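Clatik Cord Kit review: the drawer of shame is gone

Posted Mon 19 February

I have wanted to write about cords for ages and never had a good excuse. Then the Clatik kit showed up in the housewares aisle at Somham, right next to the dish racks, and I bought one on the spot. I've been using it every day in a small kitchen with too many plug-in things, and I love it more than anyone should love a box of straps.

The kit comes in a flat cardboard box. Inside are 24 soft straps in two lengths, 4 stick-on winders, a sheet of write-on labels and a folded page of instructions that you can skip. The straps have a button at one end and a row of slots at the other. You wrap, you pull, you push the button through, done. The short ones suit phone chargers and the thin cord on a milk frother. The long ones go around a blender cord with room to spare, and I got one around the extension cord from the garage too (it was a stretch, but it held).

The straps are the best part by a mile. I had been using rubber bands, which get sticky and snap, and before that bread bag ties, which I kept finding in the vacuum. These have a nice bit of grip to them, so the bundle doesn't slither apart when you pick it up by one end. They wash fine in the sink. One went through the dishwasher attached to nothing at all, and it came out looking the same as before!

My method now: unplug, let the thing cool down all the way, make loose loops about the width of my hand, then strap the middle. Loose is the word. The tight figure-eight wrap I grew up with looks very neat, but it bends the cord hard right where it goes into the appliance, and that spot is where my old hand mixer gave up. Leave a bit of slack there and start your loops a few inches out.

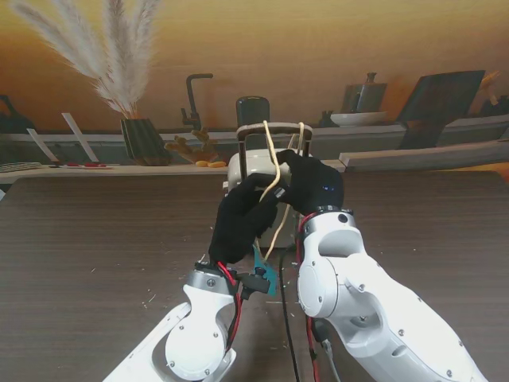
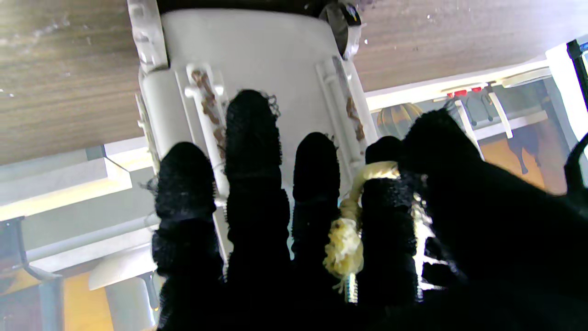
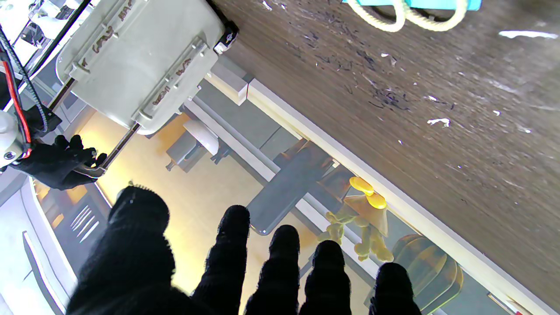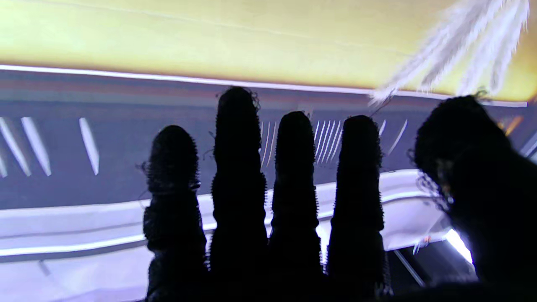 First picture: pale cord looped over the handle of a small white appliance. The other three: dark, fuzzy fingers up close.

Now the winders. They are two little pegs on a plate with a sticky back, and you put them on the back or side of something and wind the cord around the pegs. I put one on the toaster, one on the rice cooker, one on the mixer and one inside a cabinet door for the immersion blender. Three are still up. The toaster one let go in the first week, and I blame myself, as I stuck it on without wiping off the grease. It's also a warm spot, and the instructions do say to stay away from warm spots (okay, so maybe don't skip the page). Wipe the surface, press hard, and give it a full day before you hang any weight on it.

The labels are good paper with a plasticky coating. Ballpoint smears, marker stays. I labeled the plug end of everything on the power strip behind the counter, and now I can unplug the coffee grinder without resetting the clock on the radio. That alone made me happy for a week.

I tried two other things before this. The Dreßler cord clips look wonderful, very sleek, but they open only so wide and none of my kitchen cords fit except the one on the scale charger. Great for a desk. The Breltuleck sleeves are fabric tubes that zip over a whole bundle, and I still use one behind the TV. In a kitchen they soak up splashes and you can't get a single cord out without unzipping the lot.

What would I change? The straps come in one color, a sort of putty gray, and they vanish in a drawer. I'd gladly pay a little more for a bright set. The box also doesn't close again once you've torn the tab, so the spares live in a jam jar. And I'd like more long straps and fewer short ones, because I ran out of the long ones in an afternoon and still have a heap of the others.

Small stuff, though. I opened my appliance cabinet this morning, took out the waffle iron with one hand, and nothing else came along with it. If you have a drawer or a shelf where everything is tied to everything else, get the kit, put some music on and do the whole kitchen in one go. I did the hall closet next. The Christmas lights are waiting.

Straps: 5 out of 5
Labels: 5 out of 5
Winders: 3 out of 5, maybe more if you clean the toaster first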